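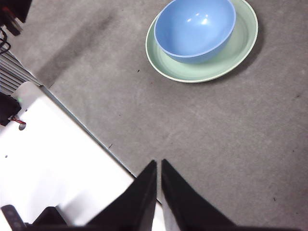 *Figure 1. Blue plastic bowl on a pale green oval plate, grey carpet.*

**Week 4 handout – gloss, rim and contact shadow**

Reading: Sultport workshop notes, pages 29 to 34. Bring a soft pencil and the viewing card from the May kit.

**1. Highlights on a curved wall**

A glossy surface reflects the light source in small, sharp patches. On the bowl in Figure 1 there are two, both on the inner wall just below the rim. The position of a highlight depends on three things: the source, the surface angle and the eye. Move your head and it slides along the wall. A shadow stays where it is.

Leave highlights as bare paper. Scraping them back later damages the surface of the 600 mm roll stock.

**2. Colour shift toward the base**

The bowl is one colour of plastic, but the outside reads darker and more saturated as it curves down to the plate. Mix this as a second blue. Adding black to the first one gives a dull grey-blue that doesn't match.

**3. Rims**

- Bowl: rounded, slightly thicker than the wall, catches light along its upper edge.
- Plate: thin creamy off-white edge around soft green. The inner ring marks the change from flat centre to raised border.

Draw the plate's inner ring before the outer edge. Students who start from the outside tend to make the border too even. The plate is a true oval, so foreshortening can't be judged from its outline alone. Use the bowl for that.

**4. Shadow and ground**

Light comes from the upper left. The plate's shadow lies to its right and follows the curve of the right and lower edge. It is soft, so no hard outline.

Low-pile carpet is treated as a flat mid-grey with a fine speckle. Lay the grey first – lighter patches are lifted with a putty eraser, darker ones added last. Small flecks are optional at this scale.

**Exercise 4.1 (Noiphan room)**

Set a glossy bowl on a matte plate with one lamp at upper left. Make two tonal studies, the second with the lamp moved to upper right. Mark every highlight that changed position. Submit both on one sheet, labelled with your bench number, by October 30, 2020.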